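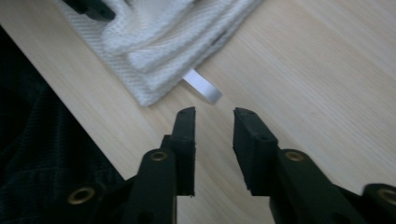
Linen Room Project: Progress Report to the Strachan Fund

Prepared by Jade Oakley, Program Manager, Prendden Respite House

1. Purpose of this report

This report covers the second stage of the linen room project, from July to the end of the calendar year. It sets out what has been done with the grant, what is still under way and what we ask the Fund to note.

2. Work completed

The old shelving has been cleared and the stock sorted by size and condition. Of the 400 towels held at the start of the stage, 77 were found to be too worn for guest use and have been set aside as cleaning cloths. The remainder are being refolded to a single standard so that each shelf can be checked at a glance.

Folding is now done on a light wooden table, where a white towel can be laid out flat before it is folded. Terence Kettle has written the folding guide, a single page kept in the linen room. It asks staff to smooth the towel from the centre, fold the long sides first and leave the finished stack with its folded edges facing out.

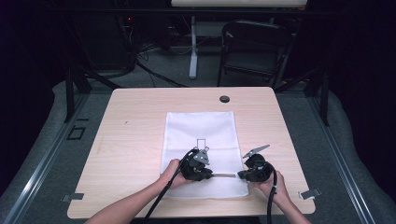
Will the new standard apply to bath sheets as well as hand towels?

Bath sheets will follow in the next stage, once the deeper shelves have been fitted. Until then they will stay in the hall cupboard and be folded in the usual way.

3. Work in progress

Ayodele Jibrin is preparing the stock register, which will record each item by colour, size and date of purchase. The delivery of shelf labels from Corier is late — we expect it early in the new stage — and 40 shelf positions remain unlabelled. Handwritten cards are in use for the present.

4. Matters for the Fund to note

We ask that the unspent portion of the labelling budget be carried forward. No increase in the grant is sought.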